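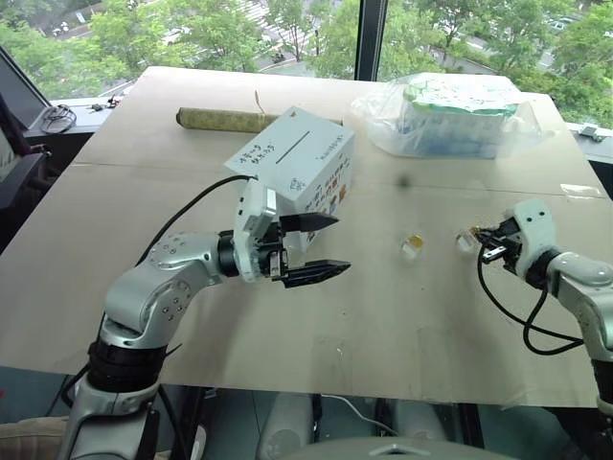 Wellero 3 review: a planner that wants to be the whole toolbox

Posted 1/28/21

I had Wellero on the two-arm setup for most of January, and I went in expecting to dislike it. The sales page says the software "sees, plans and acts" on everyday packages, and I have read that sentence from too many suppliers. Grodham, the firm behind it, sells it as one install that replaces your perception node, your motion planner and your logging. I already had all of those, held together with scripts, and they mostly worked.

Installing it took an afternoon. The package pulled in its own version of nearly everything, then complained about the version it had just pulled in. The fix is on page 105 of the manual, in a footnote.

Perception is the part they shout about, so I'll start there. On cardboard it is good. A carton standing at an angle to the table edge gets a clean box fit, corners and all, and the pose barely drifts when a gripper covers part of the front face. My old setup used to lose the box the moment a finger crossed it.

Small clear containers are another story. The demo video on Grodham's site has plenty of transparent things in it, all of them on a black cloth. I work on a beige sheet next to a big window, and with yellow parts at the containers Wellero tends to fit the yellow parts and ignore the walls. So the grasp point lands a little too far in, and the fingers close on the rim or push the thing along. You can set a "transparent" flag per object, which helps, but then I am the one doing the perception. Crinkled plastic wrap is worse again. One wrapped bundle came back as two objects, then as five, then as part of the table.

It also has opinions about clear tape stuck to the tabletop. Please add a mask tool that works by drawing on the camera view. At the moment you type corner values into a text file.

Planning is better than I wanted it to be. Two arms over one table is where most planners get slow or timid, and Wellero is neither. I ran 107 paired reaches, one arm going to a carton while the other went for a small container, and had no contact between the arms. Cables are not in the model at all, though. Both my grippers trail a black cable, one of them in a long loop, and the planner is quite happy to sweep that loop across whatever is standing on the table. I ended up adding a fat cylinder beside the wrist as a stand-in, and lost a fair bit of reach doing it.

The tooling is a mixed bag. Replay is lovely - you can scrub back through a run and see what the planner believed at each step, next to the camera view. The log viewer is slow, and error 3662 covers everything from a dropped camera to a full disk. Support answered in two days and told me to reinstall.

Before this I used Kamel, which plans worse and breaks less, and I have tried Pukudetti, which is free and feels it. Wellero beats both on cartons. For clear plastic I would still take Kamel with a hand-placed grasp.

The trial lasts 30 days and has no limits that I found, so use it on your own table, in your own light, with your most annoying packaging. I have kept the planner and the replay tool and gone back to my own perception node. Grodham charges the full price either way, and I have asked them twice about a planner-only licence.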